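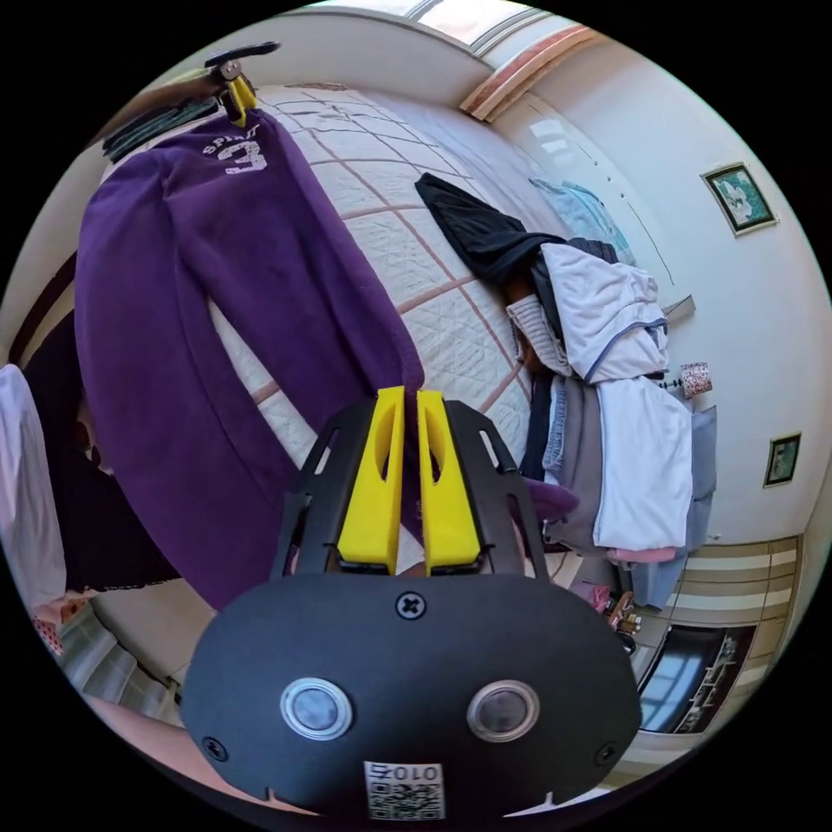 Two yellow gripper fingers on their black mount.

Call for participants: Hirkwood Winter Games, opening ceremony and course crew

Hirkwood has wanted to host the regional winter games for as long as most of us can remember, and now that they really are coming to our valley we would love to have you with us! We are looking for 300 local people to take part, and you don't need to ski, skate or even much like the cold (although a decent pair of boots will make you a good deal happier).

There are two ways to join in. The first is the opening ceremony, a torchlit walk from the church down to the finish area at Flimine, with singing along the way. Rehearsals are in the evening, and we ask everyone to come to at least three of them. The second is the course crew, who help to side-slip the slalom piste, carry gates and look after the racers' jackets at the start. For this one you do need to be a steady skier on a red run - please be truthful with yourself, as the Flimine slope gets icy by mid-morning.

You should be 16 or over on the day of the ceremony. Families are welcome to walk together, and younger children may join the parade with a parent. Course crew shifts last five hours, with soup and a hot drink at the hut, and everybody gets a hat and a lift pass for the day they help.

Oduor Langat is looking after the ceremony and Senan Mac Suibhne the course crew. Both are very happy to answer questions, however small, and you can find them at the tourist office most afternoons until 6.

To put your name down, pick up a form at the tourist office or ask at the ski school desk, and bring it back by February 10, 2020. Do say if you sing, or play something that can be carried in gloves.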